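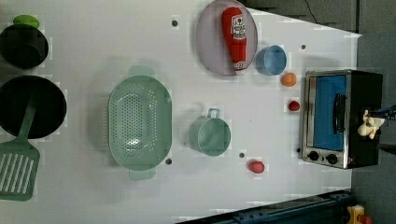 Birgit Brinkmann wrote:
Three weeks is too long to go without a kitchen. I'd push back on the contractor before you agree to anything. When we had our floor replaced they told us three weeks too, and it went to five.

tetberg_tom wrote:
That's what I was afraid of. For anyone coming in now, the first page has the whole story, but the short version is that our kitchen floor has a soft spot in front of the sink, the subfloor under it is bad, and Harms wants to pull all the base cabinets to replace it. The other bid is from a two-man outfit that would cut out the bad section and patch it, leaving the cabinets where they are. The difference in price is large.

oldhouse_982 wrote:
Do you know where the water came from? If it was the drain line and it's fixed, a patch is fine. If you don't know, neither bid is any good yet.

tetberg_tom wrote:
Shutoff valve on the cold side. It had been weeping down the back of the cabinet since at least February, which is when I first noticed the smell. Valve has been replaced. I've had a paper towel under it and it stays dry.

Dario Monti wrote:
Patch it. I did the same job in my place. Cut back to the middle of the joists on both sides, add blocking where there isn't a joist, glue and screw the new piece down. Took 2 days including the trip to the store. There is no reason to touch cabinets that are level and solid.

Birgit Brinkmann wrote:
You don't know they're solid. The water ran down the back of the sink cabinet for months. The floor under that cabinet is the part that got the most of it, and that's the part he can't see.

Dario Monti wrote:
So pull the sink cabinet. One cabinet. Harms wants to pull all of them.

Birgit Brinkmann wrote:
He has a one-piece countertop. How do you pull one cabinet out from under it without lifting the top?

Dario Monti wrote:
You cut the floor out of the cabinet and work through the opening. Then you put a new bottom in. Nobody sees it.

oldhouse_982 wrote:
I've done that. It works but it's miserable on your back and you can't get a saw all the way to the wall. I ended up with an oscillating tool and went through three blades.

flamholm wrote:
Has anybody looked from underneath? The first page says crawl space. Go down there with a light and a screwdriver and poke the underside every few inches. Mark where it goes soft. That gives you the real size of the damage and then you can talk to both contractors about the same job.

tetberg_tom wrote:
I went under last night. There's insulation stapled up between the joists so I had to pull some down. The bad area starts at the back wall and comes forward past the front of the cabinet. Side to side it's only the one cabinet plus a little under the dishwasher. The joists are stained but I couldn't push the screwdriver into them.

flamholm wrote:
That's good news on the joists. Leave the insulation down for now and put a fan at the crawl space door. Don't close anything up until it reads dry on a meter.

Birgit Brinkmann wrote:
If it goes under the dishwasher I'd be more inclined to do the whole thing. What's the finish floor?

tetberg_tom wrote:
Sheet vinyl. It's the Bimier stuff the last owners put in, and it's discontinued. We were going to replace it at some point anyway.

Birgit Brinkmann wrote:
Then the finish floor is a separate question from the cabinets. You can run new vinyl up to the toe kicks. I still think Harms is right about the cabinets, but I'll admit it's less clear than it was on the first page.

kmr500 wrote:
Ask Harms for a second price with only the sink base and the dishwasher out. They gave my sister a partial bid when she asked for one. It wasn't on the first sheet they handed her.

Dario Monti wrote:
Agree with that. And get the countertop in writing. If they crack it lifting it, who pays?

tetberg_tom wrote:
Called them this morning. They'll come back and price it as a partial. The estimator said he'd want to go in the crawl space himself before putting a number on it, and he didn't do that the first time. The countertop question he said he'd have to ask the office about.

Birgit Brinkmann wrote:
He priced a subfloor job without looking under it? OK, that changes my opinion of the bid.

oldhouse_982 wrote:
Pretty common. They price for the worst case and hope you sign.

tetberg_tom wrote:
Appointment is 5th October. The other guys can start the week after if we go with them. I'll get a moisture meter before then and post the readings.

flamholm wrote:
Take one on a joist well away from the sink too, so you have something to compare to.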